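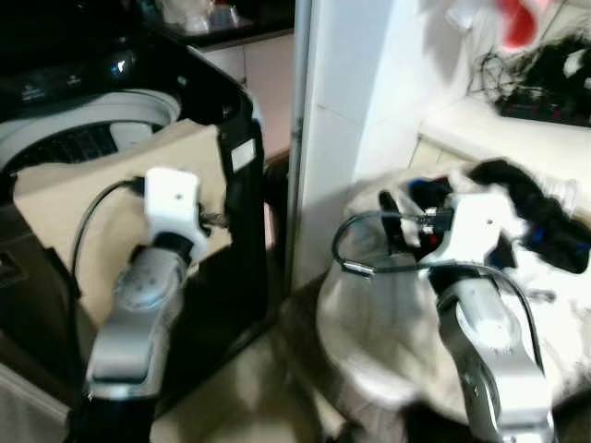 Prodromos Katsaros wrote to this page that laundry belongs in the bathroom or the basement, and that a kitchen with a washing machine in it is a kitchen that has given up. His letter deserves a considered answer, as his view is widely shared among the residents of Gerkby.

The Hutelura Housing Association has long permitted machines beside the kitchen cabinets. Of the 20 apartments renovated last year, 16 kept the washer where it was. We believe those households chose well. Washing is daily work, and it is best done where the household already spends its time. A load can be started while rice is cooking and taken out before the table is set.

The objection concerning hygiene is fair, though it is directed at habits more than at plumbing. Soiled clothing should not wait on a surface where food is prepared. A cloth sack on a stool beside the machine serves perfectly well, and it can be carried off when guests arrive.

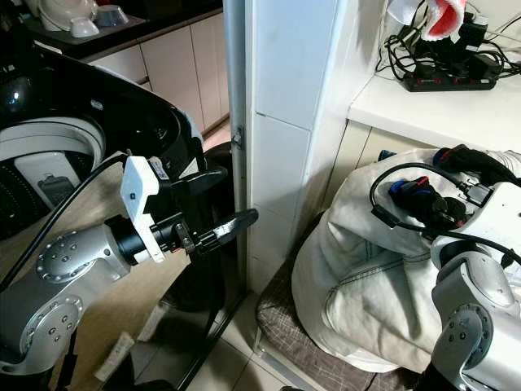 The matter of counter space is more serious. In a small kitchen, bowls, chargers and power strips compete for the same short stretch, and a machine below does nothing to relieve it. The association would do better to require a second set of outlets, placed well away from water, than to move the washer at a cost of 1365 per apartment.

Residents will be asked for their opinion in September. We urge them to leave the present rule as it stands – and to spend the money on the wiring.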